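The Rag in the Sink

Every kitchen has a cloth that lives in the sink. It was bought as a dish towel, or came as a gift, or arrived wrapped around a jar of somebody's chutney. For a while it hung on the oven door and was admired. Then one evening it was used to catch a spill, and it has lived at the bottom of the basin ever since, in a heap, like a guest who came for the weekend and found out about the cable package.

I have owned a great many of these. My current one began as part of a set of four from Drimeva, a shop in Nellomdale that sells linens to people who believe they will iron them. The other three are in a drawer, folded and spotless, waiting for company of a higher grade than any I have so far managed to invite.

I started paying attention to other people's sinks in November, when my own was out of service and I was washing up in borrowed kitchens. A living room gets straightened before the doorbell rings. The bathroom gets a candle. The sink gets whatever was in your hand, and it tells the truth about you without being asked.

Most of the sinks I met fell into one of two camps. The first is the full sink, where the dishes are stacked in an order known only to the person who stacked them, and you move a saucepan at your peril. The second is the cleared sink, where the basin is bare and all the evidence has moved eighteen inches to the left. I prefer the second, if only because I live in it. There is a real pleasure in looking down at clean steel, and it is not much spoiled by knowing that a bowl is sitting right beside it on the counter with the chopsticks still inside. The bowl is next. It has been next for some time.

The cleared sink has its furniture all the same. A bottle of something yellow goes by the faucet. A small round piece of metal settles on the counter and is referred to as "the plug" by people who have never tried it in the drain. A cup with a cartoon on it gets pushed back toward the wall. And down in the front corner, where the hand naturally lets go of it, lies the cloth. 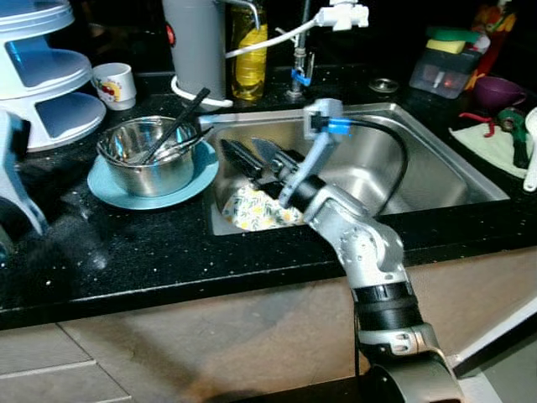 What the cloth is for

Ask a household what its sink cloth does and you will get as many answers as there are people at the table. It wipes the counter. It does glasses but never pans. It is only for hands. In my house it was strictly for drying until the day it was seen on the floor under the refrigerator, and we have not discussed the matter since.

I went looking for guidance and found a housekeeping manual called The Masilela Method, published in 2000, which gives 481 pages to the running of a home. Page 247 is where it gets to cloths. The author wants one for dishes, one for surfaces and one for hands, each in its own color, each rinsed, wrung and hung up at the end of the day. She does not say what to do if they are all the same color because they came as a set. I suspect she would consider that a failure of planning, and she'd be right.

The hanging up is the part that matters, annoyingly. A cloth left in a heap stays damp in its folds, and a damp fold will smell by breakfast. Spread over the faucet or a rail, the same cloth is dry by morning and can be used on a cup without anyone leaving the room. I bought a Rusard rail for the purpose, which grips the cabinet door with two hooks and has never once fallen off. It holds a pair of oven mitts.

So I have settled on a routine I can keep. Anything with a flower on it gets wrung out and draped over the faucet last thing at night, after the bowl, if the bowl gets done. It goes in with the towels every couple of days — hot wash, no softener, which leaves cotton slick and bad at its job. When it starts to smell on the same day it was washed, it moves down to floors, and one of the three in the drawer is called up.

That last step I have not yet taken. The drawer set still has its ribbon on.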